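Small Dog Sweaters, session 2 notes
Dede Amoah, Jirnville evening knitting course

Recap from last time: gauge first. Swatch in the SAME needles you'll use for the body. Wash it, lay flat, leave overnight, then measure. Most of you skipped the wash. Wool blooms, numbers change.

Measuring the dog
- neck, where the collar sits, two fingers under the tape
- chest, widest part, just behind front legs
- back, base of neck to base of tail, then take off 4 cm
- dog standing. Not sitting, not curled up on your lap
Write it all down, with the date if it's a puppy.

Ease
Chest measurement plus a little, not much. Too loose and a leg goes through the neck. Ribbing does alot of the work, so keep the belly panel in 2x2 rib all the way down.

Casting on
Sample pattern (the Plernard) starts at the neck, 70 sts, in the round. Stretchy cast on please, long-tail over two needles is fine. Rib until the collar folds over once. Place marker at center of back.
Leg openings: work flat in sections, seperate ball for each, rejoin after 20 rows. Dzifa Bawa's way is to bind off and cast on again like a thumb hole. Tighter edge but quicker. Either ok.

Yarn
Superwash wool or a wool/nylon mix. No mohair, they chew it. The Misus DK knits up well, bit splitty. Nearly 300 yards for the medium size, buy one ball extra if doing stripes. Same dye lot!! 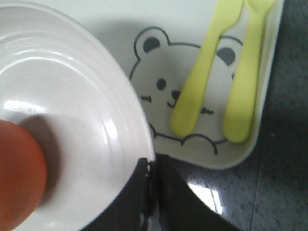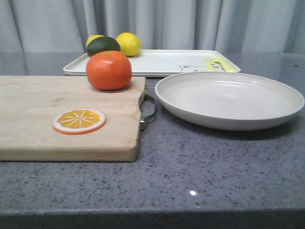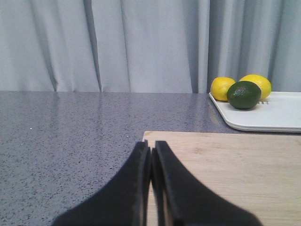
For next session
- finished swatch, washed
- dog's measurements on paper
- neck ribbing done at least
- stitch holders or scrap yarn, 2 lengths
- spare set of DPNs if you have them, the Balogun ones in the cupboard are mostly bent
We'll do picking up around the legs, then belly shaping. If your ribbing has twisted in the join, bring it anyway, don't rip out yet

Questions about these notes: ask Dede Amoah | © Jirnville evening knitting course | Back to top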